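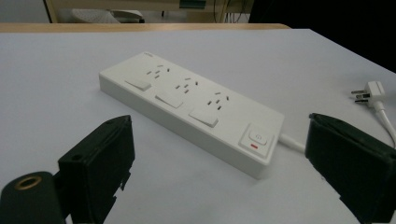

Clultidstead workshop - Nicholas cell, set-up and upkeep meeting
Minutes, January

Present: Karine MacPherson (chair), Vinzenz Hofstetter, Ona Pētersons, Lise Marchand (minutes)
Apologies: Ívar Þorgeirsson, who sent written notes on the cables
Start: 10.15

1. Minutes of the last meeting
Agreed with one correction. Under item 4 the word "left" should read "right". It was the right gripper that had its finger screws changed in December, and the left still has the old ones.

2. State of the cell
Vinzenz reported that the Nicholas cell has been back in use since the table was levelled. The frame was out by 2 mm at the corner nearest the desk. He has packed the foot and will check it again once the floor under the carpet has had time to settle. The white board has been wiped down and put back. Karine asked if the board could be fixed to the frame. Vinzenz would prefer to leave it unfixed for now, as it has to come off whenever the rails are cleaned.

The tape on the rails marks where the board should sit. Ona asked that anyone who moves the board puts it back to the tape before starting, and writes it in the book if they could not.

3. Grippers
Both hand-held grippers were stripped and cleaned. Ona has looked at the fingers and thinks the scuffing is on the surface only. She would still like a spare pair on the shelf. Rargate quoted 57 per pair, delivery extra. Agreed to order one pair and look at prices again in the spring.

There was some discussion about how far the fingers should open. At present the two grippers are set by eye and do not match. Ona will make a simple gauge and set both from it. Until then, the opening is to be checked at the start of each session and any change written down.

Lise asked whether the top plates need to come off for cleaning. Vinzenz said no, a dry brush is enough. Taking them off means setting the whole thing up again.

4. Power strip task
The trial set-up was gone through. The strip is laid slantwise on the board with the control end towards the lower right, and the plug is brought round to the right-hand side where the right gripper can reach it. 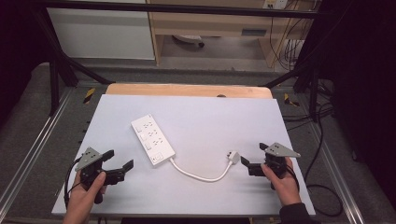 Power strip task: both grippers open, plug on the board by the right-hand one.

Karine was unhappy that the starting position of the cord is not written down anywhere. Vinzenz said the cord never lies quite the same way twice and he does not think a drawn line would help. It was agreed to fix the place of the strip and the plug, and leave the cord free between them. Lise will add this to the set-up sheet.

The strip is not to be connected to the mains at any point in this task. Ona will put this on the sheet in large type.

5. Cables
Ívar's notes were read out. He counts 1258 sessions on the present gripper cables and would like to change both at the same time, before one of them fails. He also asks that they are not wound tightly round the frame at the end of the day. Karine agreed to the change. New cables should be 700 mm longer than the present ones, so that they can be run down the side of the frame and not across the floor.

Vinzenz pointed out that loose cable on the carpet has been raised before and is still a trip hazard. To be dealt with when the new cables go in. In the meantime, slack is to be pushed back under the table.

6. Bredo
Bredo is the log program used on the cell. It lost its list of open faults after the last update and Lise has typed them in again from the book. Two of the older entries could not be read. Ona recognised one as the loose handle screw, since fixed, and it was closed. The other stays open with a question mark. The paper book will be kept going alongside Bredo until the summer.

7. Actions
Ona - order spare fingers from Rargate; make the gauge and set both grippers
Vinzenz - recheck the table level
Lise - update the set-up sheet, with Ona's mains warning; send it round
Ívar - order the cables and agree a morning with Vinzenz for fitting them

8. Any other business
Karine asked for the key to the cabinet to go back on its hook. Lise has the spare.

Meeting closed at 11.20. Next meeting to be set when the cables have arrived.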